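Imprimir | Enviar por e-mail

Maio — Assessoria de imprensa da Brarkirlow

Brarkirlow suspende programa de dobra de papel da linha Sudo após falha no sensor de força

A Brarkirlow comunica que suspendeu por 14 dias o programa de dobra da Sudo, sua célula robótica para documentos. Em 162 ciclos de ensaio na unidade de Retlow, a garra deixou de reconhecer que já segurava a folha e continuou apertando, com uma dedicação que o papel não pediu.

Não houve feridos. Houve 2 paradas de emergência, ambas acionadas à mão, e quase 1.951 folhas recolhidas para reciclagem — um volume que a equipe de compras já comentou por escrito.

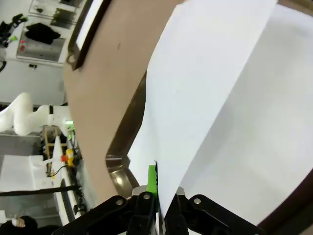

Folha branca dobrada, presa entre os dedos da garra. Foto: Brarkirlow

A causa foi um limite de força gravado em newtons e lido em gramas-força. A Mazza, responsável pela integração, corrigiu o parâmetro e incluiu uma verificação de unidades na partida. Até o fim da suspensão, a célula opera em velocidade reduzida e com um operador junto ao botão de parada.

Clientes com a versão afetada receberão a atualização sem custo. O papel fica por conta de cada um.

Contato: Assessoria de imprensa | © Brarkirlow | Voltar ao topo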